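Padcombe site adds whiteboard writing to two-arm training set

December 17, 2025

The robot learning group at Traston has started recording handwriting as part of its collection of two-arm manipulation examples. The work is being done at the company's Padcombe site, in an enclosed cell with a pair of table-mounted arms. The first batch holds 1,017 episodes and is now going through review.

Writing was added under a project named Sunia, which collects examples of tasks where contact has to be held over a long path. Earlier Sunia tasks were mostly pick and place. Those end quickly, and small errors in force seldom change the result. A marker stroke is less forgiving. If the tip lifts, the line breaks; if it presses too hard, the board can shift.

Each episode is driven by a human operator and covers one short phrase, written in marker on a small upright whiteboard. The phrases come from a list of 104, chosen for a spread of letter shapes and line breaks. An episode is kept whether or not the lettering is neat, as long as the words can be read. 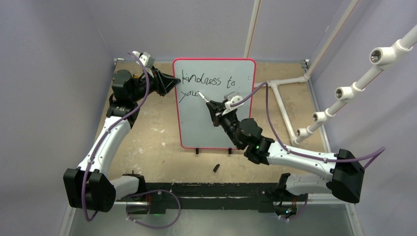 The recordings store joint positions, gripper commands and video, all on a shared clock. Wrist cameras cover the area close to each gripper, and a fixed view covers the whole table. According to the group, the fixed view matters most at line changes, when the arm leaves the board and has to find the left margin again. The wrist view alone gives little sense of how much space is left.

Both arms are logged for the full length of every episode, including stretches when only one is moving. The group trimmed idle motion from an earlier set and later restored it — models trained on the trimmed version tended to start moving the second arm too soon.

Review is done by hand. A reviewer types in the text on the board without seeing the prompt, and the two are compared. Episodes that do not match are tagged by type of error, such as a missing letter or a wrong line break, and stored apart from the main set. So far 13 have been set aside this way.
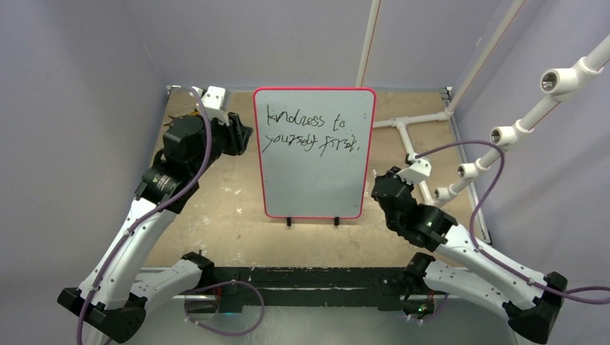 The phrase "kindness to yourself first." on the whiteboard in the Padcombe cell.

The data will first be used to train a policy that takes a typed phrase and the camera views as input. Sekiguchi, a partner in Sunia, will run the training and report results by phrase length. Phrases on two lines will be scored separately from those on one, using both legibility and position on the board.

A second batch is planned for January. It will use the same phrase list with changes in board position, so that the effect of placement can be measured on its own. Erasing will be recorded as a separate task — the group does not plan to join it with writing until each has been tested alone.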